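OPEN DAY AT THE STARNDEN WORKSHOP

Members of the Goltilmont Technical Association were received at the Starnden robotics workshop on December 15, 2023, for the second of this season's site visits. Attendance was 39, the largest group the workshop has admitted at one time, and the Association thanks the Starnden staff for opening the upper gallery so that everyone could be seated during the opening talk.

The talk covered the history of the workshop and its present program of teaching and trials. Visitors heard that Starnden keeps 17 exercises on its standard list, beginning with simple pick-and-place work and ending with the handling of soft and uneven goods. Each exercise is repeated many times under the same conditions before it is signed off. One of them had reached 147 recorded attempts by the morning of the visit, and the staff spoke frankly about the share of those that had failed, and why. Grip force and the height of release were named as the usual causes.

The party then divided into two groups. The first went to the Panasiuk Room, where the workshop keeps its older controllers and a display on joint design. The second proceeded to the demonstration area for the block stacking exercise, and the groups changed places after the refreshment break.

Block stacking is among the earliest exercises on the list, and several members remarked that it seemed a modest choice for an open day. The staff replied that it is a fair test of the whole system. The arm must find the block, close on it without pushing it aside, and set it down squarely on another. A small error at any stage shows plainly in the finished stack. Foam blocks are used, and a dropped block does no harm to the table or to the gripper.

Questions were taken throughout. Members asked about the time needed to set up a new exercise, the care of the gripper fingers, and whether the same arm could be moved between tables. On the last point the answer was that it could, but that the position checks must then be carried out again from the start — a task the staff prefer to leave for quiet weeks.

The stacking exercise, with the blue and pink blocks:
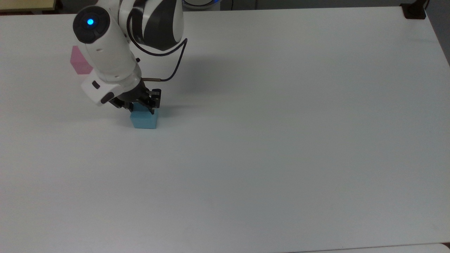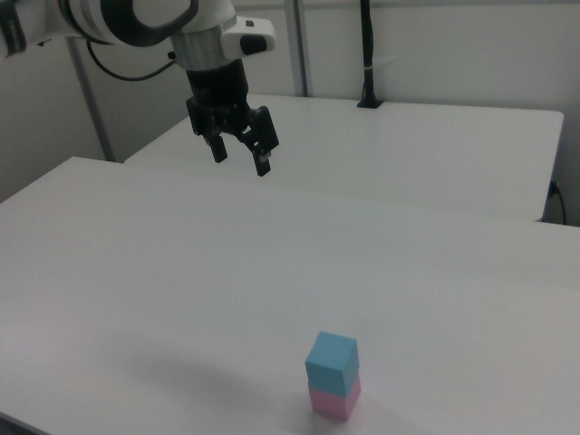
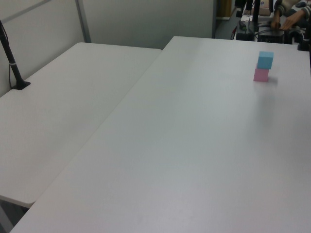
NEXT VISIT

The next visit will be to the Drarnbridge training center in February. Places are limited, and members who could not be admitted to the Starnden visit will be given first choice. Requests should be sent to the Association office in writing and should state whether step-free access is required. Members are asked to wear closed shoes and to leave large bags at the reception desk. Travel is by private arrangement, and parking at Drarnbridge is available at the rear of the building only.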